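Minutes – Prusska Fruit Table Group, 9th April

1. Welcome
Mohammed-Awal thanked everybody warmly for coming out, and Kojo read the February notes, which were agreed with one small spelling fix.

2. Table and basket
We had a good long chat about the brown paper and blue tape, and all of us would like to keep the squares. Kojo will ask Ametepe for up to 20 more woven baskets.

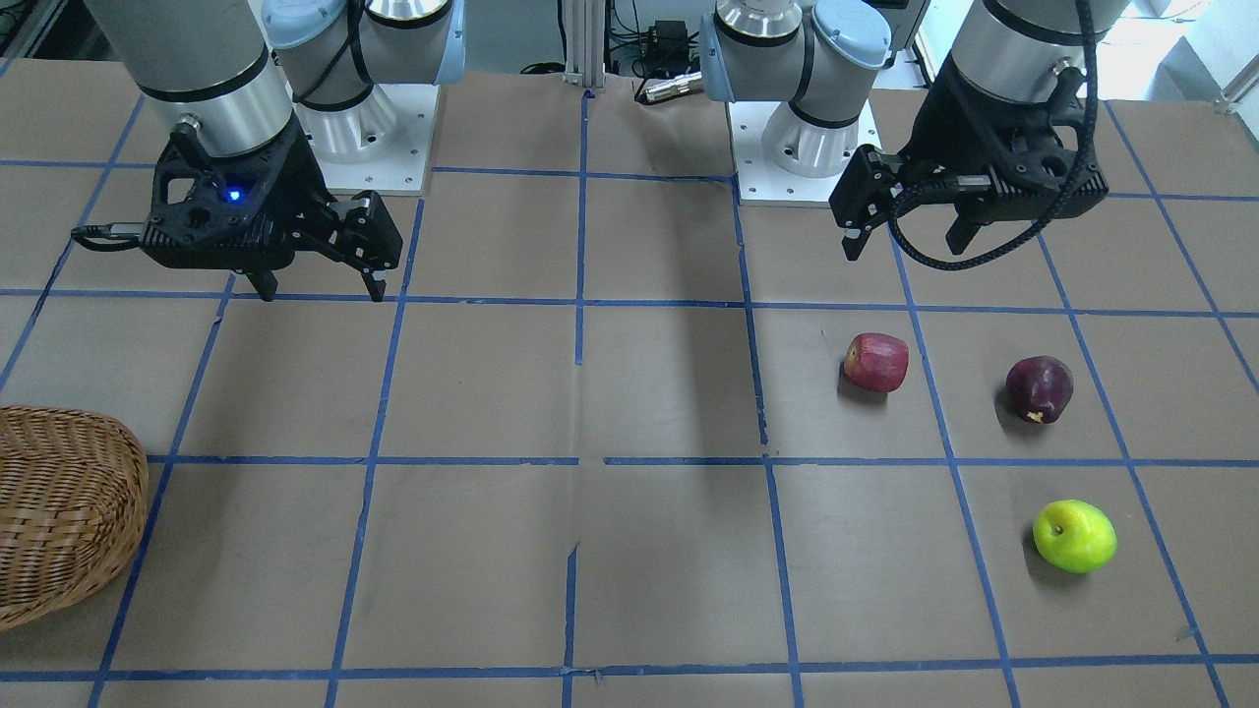 3. Next meeting
Kojo kindly offered to bring the tea again.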